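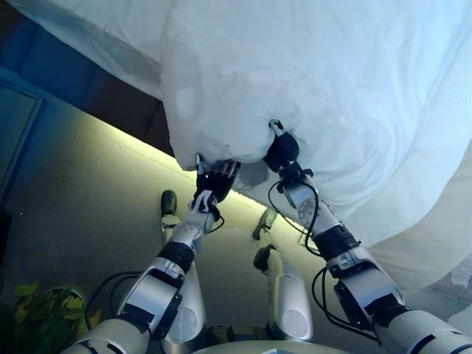 I would like advice about the Clultent bed service before I sign for a longer period. We run a small guest house with 8 rooms, and Brendavel offers us the Clultent robot together with support, on a monthly contract. The robot came for a demonstration and worked on one of our beds, which has a low dark brown base with a light strip under it. I was watching mainly the duvet, because this is the heaviest piece for our staff, and also the piece where guests notice every wrong fold. The robot takes the edge with both black hands and lifts it between them, so you get a big gathered lump of fabric in the middle. What made me think is the cables. They are thin and black, and beside the right wrist they hang in long loops, away from the arm. On a white duvet I would prefer that nothing hangs.

The offer is as follows. There is a setup payment of 300 dollars for each building. After this we pay 147 dollars for each room in a month, with linen training, remote help and exchange of worn finger parts included. The smallest contract is 2 months and then it continues until somebody cancels in writing. The seller told me that the robot learns our beds during the first days, and that after this period it needs a person only for the pillows and for the final look.

My questions are these, in the order of importance for me.

First, is the grip safe for normal hotel cotton? Our duvet covers are not the thickest kind, and they are washed many times. I worry about the place where a finger presses the fabric into a narrow fold. One time is surely no problem, but the same corner will be pressed every day during a whole season.

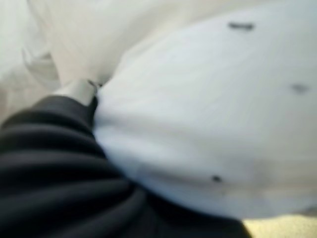
Fingertip pushed into the white fabric, seen from the wrist

Second, does the duvet stay clean? I have looked at the hand and I see that behind the light gray fingertip there is a black part with thick ridges, and it lies against the cloth too. I can wipe a flat surface in a few seconds. A ribbed surface is different, dust likes such grooves. The contract says that the customer is responsible for "daily surface cleaning", but it does not say with which product, and it does not say how deep in the grooves I must go. I asked the seller and he promised a cleaning sheet, which I did not receive until now.

Third, what does it mean in practice when the robot is "assisted remotely"? Is there a person who looks into the guest room? Our guests leave their things everywhere, and I must be able to explain to them honestly who sees the room and when.

Fourth, if somebody has used it in a building with narrow rooms, how much free floor did you need beside the bed? It stands on two legs and it must come quite near. In our room the plant stood in the corner and I thought more about the plant than about the bed.

I am not against the machine, I want to say this clearly. Our housekeeper has pain in the shoulders and she was the first person who asked for the demonstration. But I do not want to pay for something which we will then only keep in the storage room. Thank you to everybody who has real experience.

Posted by smallhouse_vilgate

linen_and_keys

We had the Clultent for one season in a building with apartments, so I can answer most of this. Our contract was the older one and the prices are not the same as yours, please compare only the conditions.

About the cotton. I was afraid of the same thing and I did a simple test. I took one older duvet cover and one new one, I marked both with a thread in the corner, and I asked the staff to put them always on the same bed. At the end of the season the older one was thinner at the edge, but it was an older cover and I cannot tell you that the hand was guilty. The new one had no damage that I could find. Where we did have damage was at the buttons. If the closed side of the cover lies to the foot of the bed, the fingers do not meet the buttons. If somebody turns it in the wrong direction, the robot pulls where it should not pull, and then a button can go. So we made a rule: buttons always to the head side, before the robot enters. I would write this in your cleaning plan from the first morning.

You can also ask Brendavel to set a softer pinch. There is a setting for it and they change it by telephone. The disadvantage is that with the soft setting a heavy winter duvet slides out sometimes, and then it starts again from the beginning and you lose several minutes. For summer duvets we used the soft one without problems. In October, when the thick ones came out, we went back to the normal setting.

About the ribbed part. We brushed the grooves with a dry soft brush in the morning and wiped them with a slightly damp cloth after. No alcohol, no bleach - the support told us that this makes the material hard with time. Brush first, because if you wipe first you press the lint to the bottom of the groove and there it stays. I recommend to get the cleaning sheet BEFORE you sign. In our case it existed, but it was sent to an address which nobody reads.

About the cables I have only a small remark. Ours caught a corner of a bedspread once, and it was a bedspread with long fringes. With plain duvets it never happened to us. You can request a fabric cover for the forearm. It costs extra, it must be washed like everything else, and with it the arm is a little slower to reach, or maybe this was only my impression.

Would I take it again? For the duvets yes. For the rest of the bed I was less content. The fitted sheet was always our work, and the person who puts the sheet is already standing at the bed, so you must organize the steps well or she will wait for the machine. We solved it in this way: one person goes ahead and does the sheets in all rooms on the floor, the robot follows with the duvets, and at the end the same person comes back for pillows and towels. Before we changed the order, we saved no time whatsoever.

bettwarenfreund

Too expensive in my opinion. 147 for each room and month is a lot when the house is half empty in winter. Ask if you can pause the rooms which are closed. They do not offer it but it is possible that they agree.

Also a normal duvet clip from a shop helps the shoulders, and costs nearly nothing.

cardoso_rooms

I manage the rooms at Cardoso, and we are now in the second contract with Brendavel. I try to answer the points which remained open.

Remote assistance. When the robot does not know how to continue, it stops with the arms in a resting position and sends a request. A person of the support can then look through the cameras and guide it. You decide in the settings if this is allowed without your confirmation. We have chosen that a member of our staff must press a button each time. It is slower, but then I can tell the guests that no person outside sees the room unless our staff is standing there and agrees. We also put one sentence about it in the information folder. Two guests asked about it, and both were satisfied with the explanation. Please ask in writing how long the recordings are kept, because in our first contract this line was missing, and we received it only as an additional page.

Free floor. The technician measures your rooms at the setup, this is included in the setup payment. Our narrowest rooms were refused, the beds there stand against the wall at one side and the machine could not reach the far corner in a good manner. Do not let them count those rooms in the monthly sum. Plants, shoes, suitcases and bedside rugs must go away before it starts. The rug was for us the most frequent cause of a stop.

Light under the bed, as you have it, could be a topic too. We have it in one room. At the beginning the machine was hesitating there and the support asked us to switch the strip off during the work. Later they made a change and now it can stay on. I would ask them about it, since it costs you nothing to ask.

One more advice for the contract: the exchange of worn finger parts is included, but look at who pays the shipping, and how many days you may be without the robot. In our case there was a spare set in the building from the beginning, because we insisted on it.

smallhouse_vilgate

Many thanks for these detailed answers. I have spoken with Brendavel again and I write here what I have received, perhaps it is useful for others who search.

The pause for closed rooms is possible if we announce it one month before. It was not in the paper, so the advice above was good. The confirmation button I will have from the first day. The cleaning sheet arrived also, and it says the same as linen_and_keys: dry brush, then damp cloth, no alcohol. For the recordings I am still waiting for the written answer, and I will not sign without it. 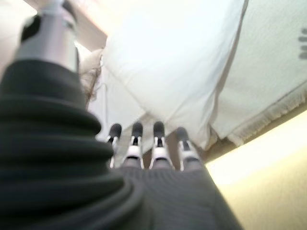 I also asked about blankets and throws with fringes, because we have woven ones in the family room and I remembered the remark about the cables. The answer was that fringed pieces are "supported with limitations". When I insisted, they explained that the robot may move such a piece to the side but it should not lift it by the fringe, and that loose threads are not covered if they become torn. For this reason we will take the throws off by hand before it comes, and put them back after. It is one more step, but a light one, and our housekeeper says that it does not bother her.

The button side of the duvet covers I have already explained to everybody. We sewed a small colored thread at the head end, so that also a new person can see it in the morning without opening the whole cover.

If the answer about the recordings is good, we will begin with the 2 months and only with the rooms on the ground floor. I will write again when I can say something about the time we need for one room. If somebody knows whether the forearm cover can be washed at 60 degrees together with the sheets, I would be grateful, the seller did not know it.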